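3.2 What people do with a tablecloth once it's on the table

I should say up front that I didn't set out to write about table linen. My first round of interviews was supposed to be about who cooks on Sunday and who washes up after, and I had a nice tidy question sheet for it. But people kept wandering off the sheet! I'd ask about the dishes and get ten minutes on a stain. By the third visit I gave in and added a page of questions about cloths, and that page ended up feeding most of this section.

The sample is the same one I described in 3.1: 132 households, split between the old streets in Parnach and the newer blocks out by Okis. Urszula Pawłowska did the Okis interviews and I did the rest, which means some of the differences between the two places may really be differences between Urszula and me (she is a much more patient listener, and her transcripts run long). I come back to this in section 5.

We coded cloths into two groups, "everyday" and "kept." A kept cloth lives in a drawer or on a high shelf and comes out for company. An everyday cloth stays on the table, gets wiped more often than it gets washed, and hosts pretty much anything: homework, bills, sewing, seed trays in March. Patterned everyday cloths, with checks or grids or little flowers, came up again and again in the interviews, and people had firm opinions about them. One woman in Parnach told me a plain cloth "shows you up" while a checked one "lets you live." I liked that so much that I nearly used it as the title.

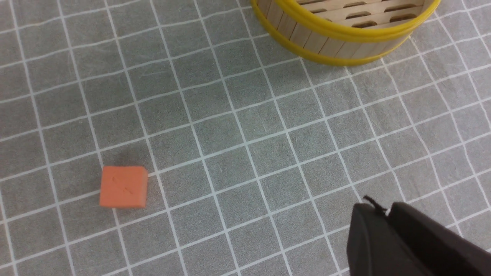 Figure 3. Grid-patterned tablecloth, gray with white lines, with a small orange cube.

Ironing was where things got heated. I had assumed (I iron nothing, so this is on me) that a creased everyday cloth would be normal and a creased kept cloth would be a small disgrace. The second part held up fine. The first part didn't. In 40 of the households somebody told us, without being asked, that they iron the everyday cloth too, and quite a few of them were a bit offended when I looked surprised. Mac Giolla's rule of thumb, that the effort put into a cloth follows the number of guests expected to see it, doesn't fit these families very well. Eimear read a draft of this and wrote "fair, but ask who drops by unannounced" in the margin, so I went back to my notes. She has a point. Most of the everyday ironers also described neighbors who come in through the kitchen without knocking, and if that's how your street works then there's no such thing as a day without company.

Washing was less dramatic. People wash when there's a spill, or when a certain relative is due, and hardly anyone keeps to a schedule. Urszula's Okis families were more likely to own two everyday cloths and swap them, which she puts down to the dryers in the basement laundry rooms there. I'd like to believe that, but we didn't ask about dryers in Parnach, and I can't go back and do it now.

One last thing on folding before I move on to inheritance. Kept cloths are folded in ways that get passed down, usually in thirds, and people would get up mid-interview to show me. Everyday cloths, when they come off at all, get rolled or bunched or hung over a chair.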